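Setting Up and Maintaining a Peg Wall for Small Packaged Goods
Store Operations Guidance, Troltetton Kitchen and Table

Purpose

This page sets out the standard method for planning, filling and maintaining a peg wall that carries small hanging goods such as chopsticks, skewers, tea strainers and pastry brushes. It applies to all branches and to seasonal counters. Staff who have not worked on a peg wall before should read the whole page before starting and should complete their first reset alongside a floor supervisor.

Packaged chopsticks on a retail wall 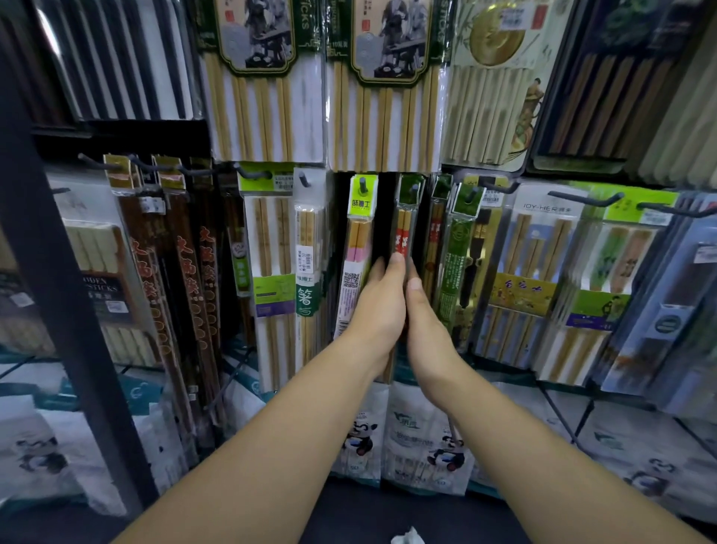
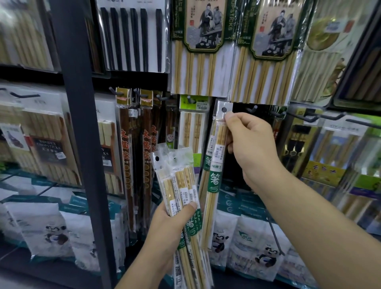
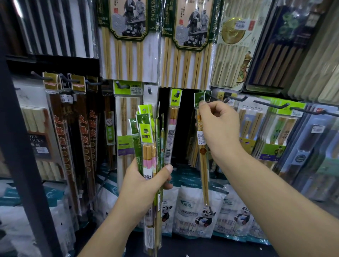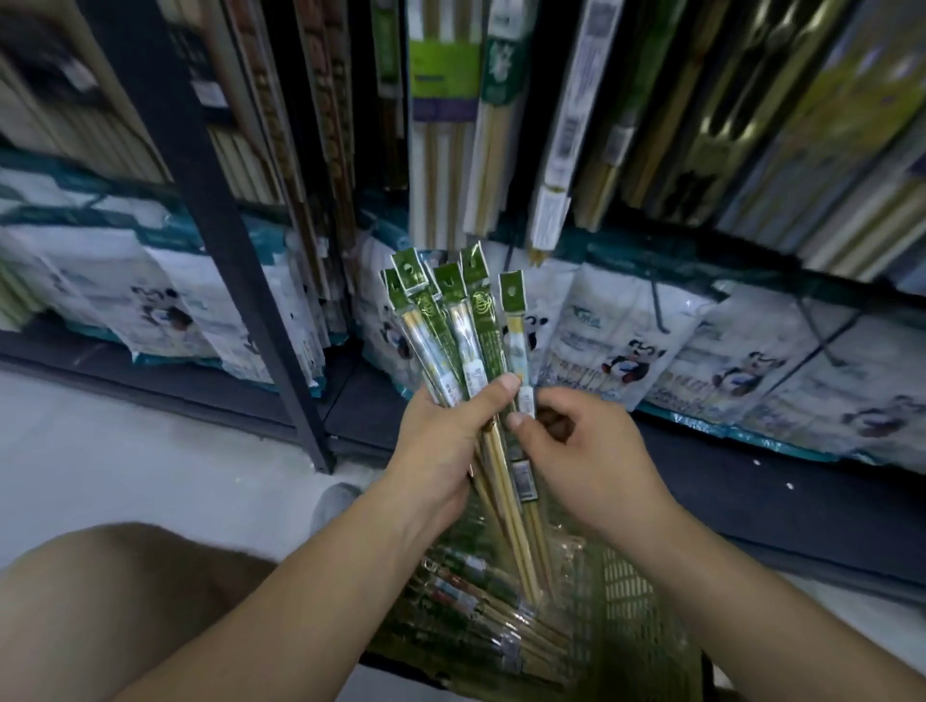
Before you begin

Confirm that the wall plan you are holding is the current one. The plan number is printed in the lower corner, and the current plan for the utensil bay is 211. Earlier versions should be recycled. If the branch has received no plan for its bay size, contact Ulla Nyberg in Space Planning and do not adapt a plan drawn for another width.

You will need:

The current wall plan
A tape measure
A box of straight hooks and a box of label-end hooks
Two stock totes, marked "return" and "damaged"
A soft cloth and the approved surface cleaner
A step stool with a locking tread
Price labels, printed that morning

Resets should be carried out before opening or after 7 p.m. A bay that is partly stripped during trading hours must be closed off with a floor stand on each side.

Step 1. Clear the bay

Remove stock one row at a time, beginning at the top. Place each product in its own pile on the cart and keep the piles in the order in which they came off the wall. Check every hanging hole as you go. A header card that has torn through goes in the "damaged" tote, even if the contents are sound. Items that belong to another department go in the "return" tote and should be taken back the same day.

Take the hooks off last. Hooks that are bent, rusted or missing an end cap must not be put back.

Step 2. Clean and inspect the board

Wipe the board from top to bottom and let it dry fully. Look for holes that have widened. A hook that tilts when pressed lightly with one finger is seated in a worn hole and must be moved at least one position to the side. If a panel flexes when the hooks are loaded, stop work and report it to the building desk. Panels supplied by Brinkmann and those supplied by Lulov use different brackets, and parts from one must never be fitted to the other.

Step 3. Set the hook lines

Begin with the highest line and work down. Measure from the floor and not from the top of the board, as boards are not always hung at the same height.

Large gift sets and heavy boxes go on the upper line only when the plan calls for it and only on double hooks. Single packets go between waist and eye level. Leave a clear gap of 40 millimeters between the bottom of one product and the top of the header card beneath it, so that a customer can lift a packet away without catching the one above. The lowest hook should sit no less than 400 millimeters from the floor. Anything lower is likely to be struck by carts and cleaning equipment.

On bays wider than 600 millimeters, set the two outer columns first and fill inward. This keeps the spacing even and avoids a narrow, unusable strip at one side.

Step 4. Load the hooks

Hang the oldest stock at the front. All header cards must face forward and all packets on one hook must be the same product. Do not mix lengths, even where the cards are the same color, as mixed hooks are the most common cause of pricing complaints in this category.

Do not fill a hook to the end. Leave a finger's width free behind the end cap. A full hook is hard to shop from, and customers who pull at it often tear the card. Surplus stock goes back to the stockroom in its original carton, with the product code facing the aisle.

Step 5. Price and check

Fit one price label to each hook. Scan one packet from every hook and compare the price on the handheld with the label. Differences are corrected at the label, never by placing a second sticker over the first. Imported goods must also carry the importer's label in English. Goods that arrive without it are held back until Jailson Prado in Product Compliance has released them.

Daily upkeep

The opening team should straighten each wall, pull stock forward and return stray items. In practice this takes one person a few minutes per bay. Gaps are not to be filled with neighboring products. Leave the hook empty, keep the label in place, and enter the shortage in Bivon before noon so that it is included in the next delivery.

Walls in the utensil department are reset in full each February and again when a new plan is issued. Branches may request an extra reset if a product line has been withdrawn and more than one column is affected.

Questions about this procedure should be sent to Space Planning through the Bivon help form, with the branch code and the plan number in the subject line.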